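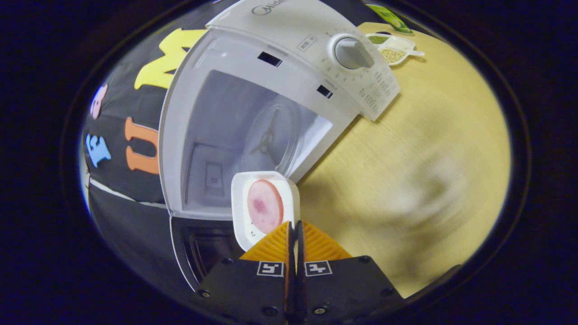
Reading time: 1 minute (200 words)

The Holtov Procedure

The Operator shall take up the gripper in the right hand. The Operator shall carry the dish to the open microwave, set it upon the glass turntable, and withdraw. The Operator shall not speak.

These were the instructions issued to Masanobu Murakami upon his appointment to the Junska Office of Household Demonstration, and for 3,000 demonstrations he observed them. The slice of ham was to remain level. The orange fingers were to close gently, as the machine at Forley would one day close its own.

In December the Office received a letter from Forley. The machine had learned the task and performed it correctly. It was noted, however, that before releasing the dish the machine waited 3 seconds, and that it then lowered its wrist by a small amount. The Office was asked to state the purpose of this movement.

Mr. Murakami was called to the second floor and shown the letter. He read it twice. He explained that his late wife had taken her supper late, and that he had always bowed a little when he set it down.

The Office considered the matter for 20 days. Its reply to Forley stated that the movement formed part of the procedure and was to be retained.

Mr. Murakami returned to his station and took up the gripper.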